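Ticket 289 – Quilted cover slides toward window side, bunches on left
Product: Bulgate quilted bed cover, cream, printed characters
Category: Bedding / fit
Status: Closed
Opened by: Solange Vieira
Date opened: 23 May 2023

Problem as reported

Cover does not stay centered. It is straight when the bed is made in the morning and by evening it has moved toward the window side. The left side rides up into a ridge. The bed is in a corner, so the cover can only be tucked from the left and the foot. Mattress is a Sedau, firm, bought in October. The previous mattress did not have this problem with the same cover.

Already tried by customer: washing the cover, turning it end for end, tucking the foot deeper. No change.

Reply 1 – support

Please confirm what is normally kept on top of the cover during the day, and whether there is anything between the cover and the mattress apart from the fitted sheet. A picture of the bed in its usual daytime state would help.

Reply 2 – customer

Nothing under it except the fitted sheet and a Garness mattress protector. The protector has a smooth top. On top of the cover there is the gray board I use as a work surface, the gray blanket, a pillow, a towel and usually some cables. Picture attached. I have not straightened anything. 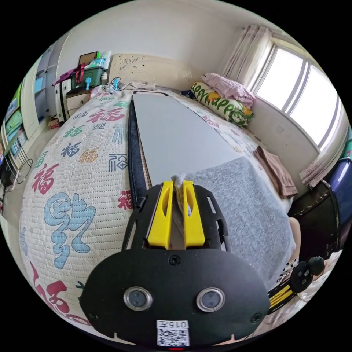

Attachment 1: Bed in daytime state, toward headboard and window.

Reply 3 – support

Thank you. Two points from the attachment.

The board lies lengthwise on the cover, with the fuzzy blanket over its lower part. A long flat object on a quilted surface holds the fabric under it. When someone sits down on the left, the free fabric on that side is pulled and the held part stays where it is. Repeated over a day, this can produce the ridge you describe.

The towel hangs partly over the right edge. Its weight is small, but please leave it off during the test so that only one thing is changed at a time.

Please run the following:

1. Clear the top of the bed completely, including the cables near the headboard.
2. Center the cover and mark its left edge on the bed side with masking tape.
3. Use the bed normally for 3 days without the board. Record the offset each evening.
4. Put the board back and repeat.

Reply 4 – customer

Results, left edge measured from the tape:

Without board, day 1: 2 mm
Without board, day 2: 2 mm
Without board, day 3: 3 mm
With board, day 1: 51 mm

I stopped after the first day with the board. The ridge was back by late afternoon.

Reply 5 – support

The result points to the board as the main cause. The smooth protector probably makes it worse – with the older mattress the cover had more grip underneath. A non-slip underlay between protector and fitted sheet is unlikely to help, as the movement is between sheet and cover.

Recommended: store the board upright when it is not in use, and fold the cover down to the foot before working on the bed. If the board has to stay out, lay it on the sheet with the cover folded clear of it. Cover clips of the Doležal type will fit the left side but should not be used on the quilted edge, where they can pull the stitching.

Reply 6 – customer

Board now goes behind the door. Cover folded down when I work. More than 2 weeks without a ridge. No clips bought. The towel is back where it was and makes no difference.

Resolution: Usage. No fault found in cover. No replacement issued.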